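Rekstead puts two-armed kitchen robot into next year's budget, with questions left over

Jan 26, 2018

Rekstead's catering service wants to buy a pair of robot arms for its central kitchen, and the money has been pencilled in before anyone has shown what the arms would save.

The draft equipment plan, put out for comment this week, sets aside a first payment for a two-armed station from Flullo, to be fitted at the Dokberg site in August. The kitchen sends out 3,171 meals a week to schools and day centres. According to the plan, the station would take over "repetitive handling at the hob and pot", a phrase that appears four times in the document and is not explained in any of them.

Svenja Rothe, who drew up the plan, said the kitchen had been short of hands for two winters and that agency cover was eating into the food budget. "We are paying for people to stand by pots," she said. "If a machine can do part of that, we ought to find out what it costs."

What it costs is the difficulty. The plan gives a figure for the arms and their stand but leaves the line for grippers blank, with a note that these are "to be agreed". Training is put down as 21 hours in all, for a staff that works in three shifts. Servicing after the first year is covered by a single sentence saying that terms will follow. There is nothing for the floor, although the Dokberg kitchen slopes towards its drains and the supplier's own conditions ask for a level base.

Flullo's trials are still at the stage of ordinary household pots, and small portions at that. The firm says this is how such work is normally built up, one task after another, and that lifting a lid cleanly is harder than it sounds. That may well be so. But the Dokberg kitchen cooks in floor-standing kettles with hinged lids, and a lid with a knob in the middle of it is something its cooks seldom have to deal with. The plan does not say who would pay for the step from one to the other, or how long it might take.

Dezső Katona, head cook at Dokberg, has read the plan and is not won over. He said he had no quarrel with machines and would welcome a new tilting kettle tomorrow. His objection was to the order of things. "First we get the arms, then we look for the job," he said. "I would like to see it the other way round." He has asked for a trial in his own kitchen, during a working morning, with steam in the air and people walking past.

The plan allows for a visit to the supplier instead. Two members of staff would go for one day.

A rival quote from Thiele, for a plain lifting aid and two timed kettles with no arms at all, came in lower but was left out of the main table. It can be found in an appendix, where it is described as "not comparable". Rothe said the two offers did different things and that setting them side by side would have misled readers. She agreed that a short note on the reasons would be added before the plan is voted on.

There is also the matter of the saving. The draft expects the station to free 404 hours of staff time in its first full year, which is the number in Flullo's brochure and is given there for a kitchen of unstated size. Asked whether it had been checked against Rekstead's own rotas, Rothe said that work was under way - it was not finished when the draft went out. Nor does the figure take off the time somebody would have to spend setting out food and pots for the arms to reach, or cleaning the grippers between dishes. The hygiene section runs to half a page and deals mostly with the stand.

Anneliese Petersen, who looks after purchasing for the day centres, said she would vote for the plan if the first payment could be recovered. As drafted, it cannot be. She has proposed holding back the whole sum until a written test has been passed, with 100 servings cooked at Dokberg and no one stepping in to help. Flullo has said it is open to talks about a test but would want a smaller number.

Comments on the draft can be handed in at the Dokberg office or sent by post. The kitchen's ageing dishwasher, which was down for replacement this year, has been moved to the year after.

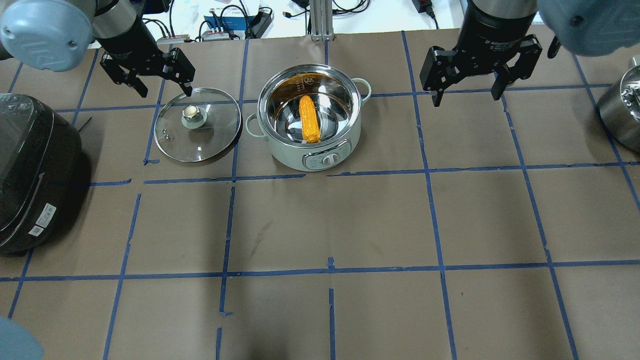 Mareike Wunderlich writes that she would back a trial at Dokberg if the supplier paid for it, but that the dishwasher should go back into this year's plan whatever happens with the arms, and that Thiele's quote belongs in the main table where people can read it.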